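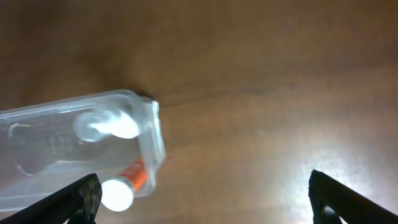

4. Stringing a racket on the Skindum table machine

Before you start, read chapter 3 about the clamps. The machine must be fixed to the table with both screws, and the brake must be on.

4.1 Preparing the racket

1. Cut the old strings from the center to the outside, in small steps. Do not cut only the mains and leave the crosses, this can bend the frame.
2. Pull out all pieces and check the grommets. A broken grommet must be changed now.
3. Put the racket on the supports with the head to the left. Turn the knobs by hand until the frame does not move. Do not use a tool for this.

Note: For junior rackets use the short supports. They are in the same bag as the Awasthi adapter.

4.2 Main strings

1. Measure 7 meters of string for the mains. Rackets with a head bigger than 700 square centimeters need more, please see the table in the appendix.
2. Fold the string in the middle and put both ends through the two center holes at the throat or at the head. The pattern of your racket tells which one.
3. Clamp the left center main near to the frame.
4. Put the right center main in the gripper and lower the arm slowly until it is horizontal. If it stops too high or too low, lift it, turn the drum a little and try again.
5. Clamp the right main and release the tension.
6. Tension the left main in the same way. Continue on both sides. One side should never be more than 2 strings ahead of the other.
7. Tie off with a double knot and cut the rest, leaving a short end.

CAUTION: Keep your face away from the string when it is under tension. Old natural gut can break without warning.

CAUTION: Never let the arm fall. The shock damages the drum – and this is not covered by the warranty.

4.3 Cross strings

1. Make a starting knot and begin at the head, also when the mains were started at the throat.
2. Weave one cross ahead before you tension the one behind it. It goes slower in the beginning, but there is less friction.
3. Straighten each cross with the fingers before you clamp.
4. After the last cross, tie off and remove the racket within a few minutes.

Note: With polyester we recommend to set the weight one mark lower than for nylon. The Natach scale on older arms shows pounds only.

4.4 After 14 rackets

Clean the clamp teeth with alcohol and a soft brush. Let them dry completely – wet clamps will slip. Do not put oil on the gripper.

Text revised 23 Feb 2019, with corrections from Orla Ní Mhurchú.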